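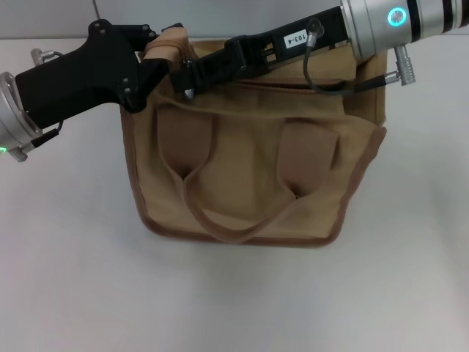 帆布のトートバッグは万能だ、という話をあまり信用していない。

雑誌でも店頭でも、丈夫で長く使えて、使うほど味が出ると書いてある。味が出る前に持ち手が邪魔になって使わなくなった、という人の話はまず載らない。私の家の玄関には布バッグが何枚も掛かっているが、毎日持ち出すのはいつも同じものだ。残りは、いつか使うつもりで掛けてあるだけである。

疑わしいと思っているのは、まず口のファスナーだ。ファスナー付きは安心だと言われる。電車の中ではそうかもしれない。けれども買い物の途中、片手に傘、もう片手に財布という状態であれを閉める人をほとんど見たことがない。口をまっすぐに張らないと滑らないので、結局は両手がいる。開けたまま歩くのなら、最初から付いていなくても同じではないか。

持ち手も同じくらい怪しい。垂れ下がる柔らかい持ち手は、畳むときには都合がいいのだが、置いたバッグをさっと取ろうとすると前の一本だけが下に落ちていて、後ろの一本だけをつかむことになる。口が斜めに開き、中の長ネギが飛び出す。私はこれを水曜の夕方、駅前でやった。

縁の濃い色のパイピングについては、少し評価が甘くなる。角が擦れるのを遅らせる役目はあるだろうし、薄い色の布がだらしなく見えるのを防いでくれる。ただ、洗うと縁だけが縮んで全体が波打つことがある。Tindallという店で買った一枚がそうだった。店員は「風合いです」と言った。便利な言葉だと思う。
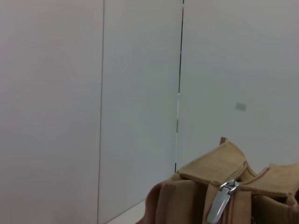

自立するという売り文句

「中身がなくても立つ」と書かれたバッグを買ったことがある。たしかに平らな机の上では立つ。しかし私がバッグを置くのは、たいてい喫茶店の椅子の座面か、自転車のかごか、台所の床の隅である。そこでは傾くし、口も開く。

友人のLi-hua Tsengは、これに反対している。彼女に言わせると、立つバッグは中が見渡せるから荷物を詰めやすく、それだけで値段の差は取り戻せるのだそうだ。詰めるときに楽なのは認める。私も机の上で詰めるなら立つほうを選ぶ。けれども、詰めるのは朝の3分、持ち歩くのは残りの一日である。売り場ではその3分ばかりが宣伝されている気がしてならない。

生地の厚さも、厚ければいいとは思わない。厚い帆布は空でも重く、雨の日にはさらに重くなる。薄くて少ししわの寄った布のほうが、肩には親切だ。見栄えが悪いと言う人には、アイロンをかけてから買い物に行くのかと聞いてみたい。

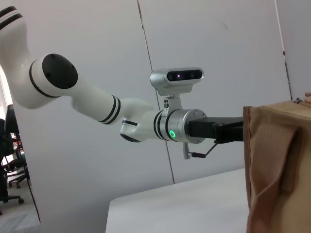
では、布のトートバッグは何枚あれば足りるのか。

普段用に一枚、洗濯中の替えに一枚で足りると私は考えている。三枚目からは、たいてい掛けておくだけになる。

もっとも、こう書いている私も先月Pudiaの売り場でまた一枚手に取り、ファスナーを二度ほど開け閉めしてから棚に戻した。滑りは悪くなかった。値札を見なければ、買っていたと思う。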